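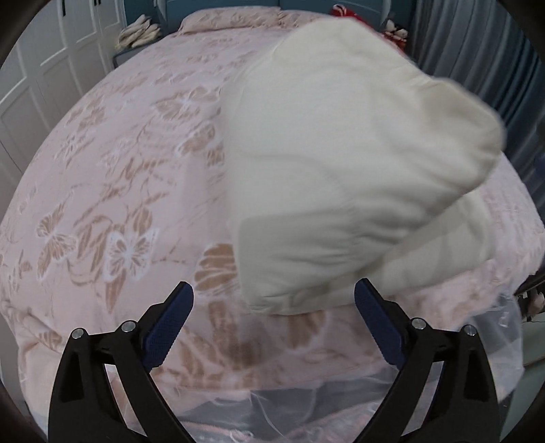 About Grodwood

Grodwood is a small household help company in Sorumville. We come to your home and take care of the beds, the clothes and the wardrobes. We do not wash windows and we do not cut grass, please ask another company for this.

We opened in August with 60 homes on our list. Today we visit 127 homes in Sorumville and in Trondon, and most of them are family apartments where the bedroom must also be the place for folding.

How we work

We always begin with the bed. The duvet is made flat and the pillow goes to the far end, and after this the bed is our table. Blankets and quilts are folded first, as they need the most room. Small things wait in a pile on the bedside table until their turn comes.

Quilted jackets take more time than people think. We spread the jacket on the bedspread, lay one sleeve across the body and then take the other sleeve by the cuff. The folds should be soft. If you press a quilted jacket hard, it keeps the creases until next winter. Light colors, like cream, we prefer to fold on a clean cover and never on the floor.

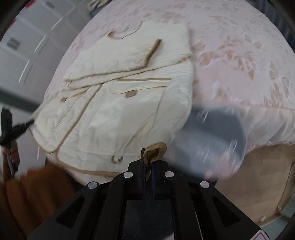

Lindqvist wrote to us that her jackets used to go on hooks all summer and the shoulders lost their shape, and she asked if thick ones can be folded too. Yes, they can, but put them on the top of the pile and leave some air in the shelf.

How to book

Write to us with the number of beds and wardrobes in your home. We answer in two working days. Please empty the pockets before we come.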